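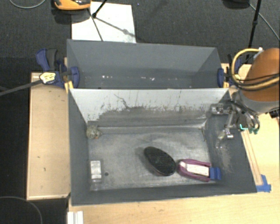
One reader of the last edition wrote to ask whether a bin has to be replaced once the inside walls are scratched, and added that hers had gone from smooth to thoroughly scraped in a single year of emptying junk drawers into it. It does not. A bin with pale scrapes and worn patches on the inside, like the front one in the picture, will go on holding brushes and bottles for as long as its floor is sound and its edges are smooth to the touch. Please read 4.4 before you put anything soft or delicate into an older bin, though, and otherwise carry on and enjoy it.

4. Setting up and using the bins as a pair

The Motow bins can be used singly, but most people who buy two end up standing them one behind the other, long edge to long edge, and that is the arrangement we describe in this section. The front bin is your sorting bin. Whatever you have gathered up from the drawer, the windowsill or the bottom of the bag goes in there first. The rear bin is the keeping bin, and things move back into it once you have made up your mind about them.

4.1 Placing the bins

1. Choose a spot where you can reach the far wall of the rear bin without leaning your weight on the front one. If you find yourself up on your toes, the surface is too high.

2. Set the rear bin down first, open top facing up, and push it gently to where you want it to stay.

3. Bring the front bin up to it until the two long edges meet. A small gap does no harm to the bins, but it is exactly the size of gap that earrings and spare keys like to go down.

4. Press down lightly on each corner in turn. If a bin rocks, turn it end for end and try again before you go looking for something to wedge under it.

Note: If you have the Tondesance clip (part 2777), fit it now over the shared edge. It slides on from above and should sit snugly without any forcing. The clip is sold separately and the bins work perfectly well without it.

4.2 Filling the front bin

1. Put in only what you can sort in one sitting. A handful of things spread over the floor is a pleasure to go through, and a heap up to the rim is the reason so many of us gave up on sorting in the first place!

2. Lay long and oval things, such as brushes, flat on the floor of the bin. Bristles keep their shape better if nothing is resting on them.

3. Check that small bottles are closed before they go in, and wipe off any that feel sticky.

4. Leave some floor showing between one thing and the next. Small lumpy items (figures, bits of toys, the odd pebble that somebody was fond of) tend to get rolled into a back corner, so look there before you decide that anything is missing.

Caution: Do not put knives, loose blades or broken glass in either bin. You will be reaching in from above, often while looking at something else.

4.3 Moving things to the rear bin

1. Pick up one thing at a time and decide. It goes back to its own place in the house, into the rear bin, or out.

2. Lift each item clear over the shared edge. Dragging it up the wall is what makes most of the long vertical scratches.

3. When the front bin is clear, turn to the rear one and put like with like. Keep anything with a label turned so that you can read it from above.

4. Write the date on a slip of paper and tuck it into the rear bin. Anything still lying there after 28 days probably doesn't need to live in your house, though we leave that to you and will say no more on the subject.

4.4 Looking after a worn bin

Light marks can be left alone. We have a pair at our Curkness workroom that has been through almost 3000 sortings, and the front one looks every bit of it.

1. Empty the bin and run a cloth slowly along all four walls and over the floor. If the cloth snags, you have found a rough spot.

2. Smooth the spot with a fine sanding pad, using short strokes, and wipe away the dust.

3. Wash with warm water and a little dish soap. Dry the corners well.

4. For scarves, gloves or anything knitted, put in an El Fassi felt liner, cut to the size of the floor, with the smoother side up.

Caution: Do not use steel wool or scouring powder. Both will spread a small scrape into a large dull patch.

Note: Should you find a crack, or a hole you don't remember, take the bin out of use for small items and see section 7 for spare parts. Bins bought before September come with the older rim, and the clip in 4.1 will not fit them.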